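The Seltilgate Family Support Network has revised its guidance for households caring for an adult relative who has withdrawn from work, school and social life. The new edition, dated 2/28/05, replaces the leaflet issued in September.

Families are advised to ask any private provider for a written contract, a full schedule of fees and a refund policy before making a payment. No resident should be moved from home without his or her consent.
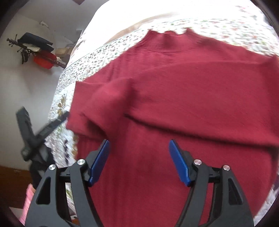
Home visits will continue in Meireles and Dekum. Guoqing Su, who coordinates the visits, reports that nearly 80 households requested one last year and that 13 remain on the waiting list. Each family is offered 12 visits at no charge — the first 4 may be held with parents only.
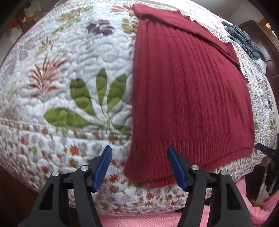

*A quilted bedspread with a leaf print.*

Copies of the guidance are available at the Cidivar office on request. Relatives who have already signed an agreement with a provider may bring it to the office for review.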